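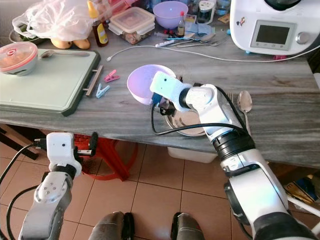 How to budget for a two-armed robot that does kitchen work

Most first budgets for a kitchen robot are one line long: the price of the robot. Ours at Zastcombe was. By August we had spent well past it on things that were never on the quote, and Elin Gape and I sat down to write out the steps we should have followed. They suit a small workshop or a teaching lab buying one machine.

Step 1. Write down the jobs first

List the objects the robot has to handle and what it has to do with each one. Be plain about it: pick up a bowl by the rim, set a plate down flat, lift a lid off the table. Our first list had 51 entries. Haf Rowlands went through it and crossed out everything that needed a third hand or a sharp knife, and the quote got cheaper straight away.

Send the list to each supplier and ask them to mark which jobs the standard gripper can do. Fundham marked ours up line by line. Cuvalon sent back a brochure.

Step 2. Price the arms and grippers separately

Ask for these as separate lines:

Arms, each
Grippers, each
Spare fingers or finger pads
Cables, with one full spare set
Controller and software licence
Freight, duty and unpacking

Cables are easy to leave out. If they run along the outside of the arm, they can rub and snag on things, so budget for replacing them. We put aside $400 for cables and finger pads in the first year and used most of it. 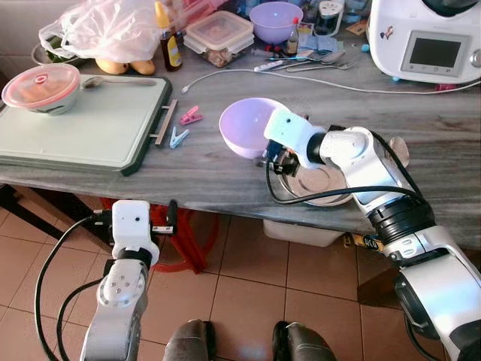 Step 3. Measure the room

Check the height of the counter against the working height of the robot, then check the reach to the back of the counter with the arm holding something. A bowl in the gripper changes how much room you need, and so does anything tall standing at the back. Measure under the counter as well. Stools and storage bins end up there, and the robot may need that space.

Count your power outlets and note where the cords will run. An electrician's visit belongs in the budget if you need a new circuit. Ours did, and we had to find the money in November.

Step 4. Buy the everyday items twice

Bowls, plates, lids, spoons, cutting boards and food containers are cheap, but buy two of everything. When one cracks you want the same colour and size on hand. Plastic is a good choice for the first few months. Keep the receipts together under one heading – small purchases add up and are hard to trace later.

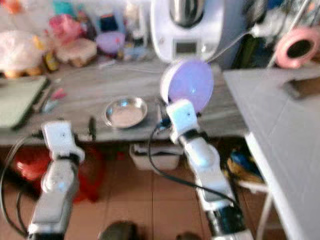 Step 5. Allow for people's time

Setting up took us 30 working days from delivery to the first full run through the job list. Put wages for that period in the budget, plus training for at least two operators so one can take leave. Get the supplier to quote for a return visit too. Šimko includes one in the service plan; the others charged by the day.

Step 6. Compare the totals

Add up two years of cost for each supplier, including service, spares and licence renewals. Put the job list beside the totals and divide one by the other if your manager likes a single number. Elin keeps our sheet and updates it at the end of each quarter. Leave a blank column for what you paid in the end.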